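Pre-session checklist, hand-held gripper demonstrations, Dindetix study
Bench 6, Zestcombe lab. Filled in before the July block. Comments go under the item they belong to.

## A. Gripper

- [x] Finger screws tight, both sides
- [x] Fingers meet evenly when closed on the gauge strip
- [x] Trigger returns without sticking
- [ ] Finger pads within wear limit

Comment: left pad is at the limit. It can do this block but has to be swapped before the next one. Spare pads are in the Cimum drawer, second from the top. Log the swap, as pad wear was one of the variables we had to control for last time.

## B. Camera and recording

- [x] Lens wiped
- [x] Exposure locked
- [x] Clock synced with the logging PC
- [x] Free disk space checked

Comment: exposure was on auto when I picked the unit up. Someone has been changing it back between sessions. In the spring block we recorded 1,167 demonstrations and had to drop 232 of them, most for exposure jumps when the gripper moved from a lit area into shade. The policy trained on the full set did worse on placing than the one trained on the cleaned set. Lock it and write your initials on the sheet.

## C. Table and surroundings

- [x] Table clear of objects from the previous task
- [x] Table does not rock
- [x] Overhead shelf secure
- [ ] Cables at the back wall tidied

Comment: the shelf puts a dark band across the middle of the table and the far side has glare on it. We are leaving both. The method is meant to cope with uneven light, and the earlier result on the evenly lit Ikeda bench did not carry over to other rooms. What matters is that the light stays the same for the whole block, so no moving lamps once the first run has started.
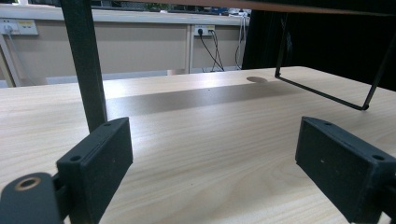

Reach is the other thing to check before starting. With the gripper held at working height, sweep slowly from left to right and back again. The post on the left and the wire bracket under the shelf are both hard enough to chip a finger. If you touch either one during a recorded run, stop, mark the run as contact, and look at the finger screws again before you go on.

Cables at the wall are still open. The black cord at the socket hangs down under the counter and needs a tie. It does not stop the session, but stay on the near side of the table until it is done.

## D. Operator

- [x] Sleeves and lanyards out of the way
- [x] Wrist break after every 10 runs
- [x] Second person knows a session is on

Comment: the wrist break was skipped twice in the spring and grip force drifted in the later runs - you can see it in the logs. Treat it as part of the protocol.

## E. Result

Passed with two open items: left finger pad (A), cord at back wall (C). Recheck both before the next block.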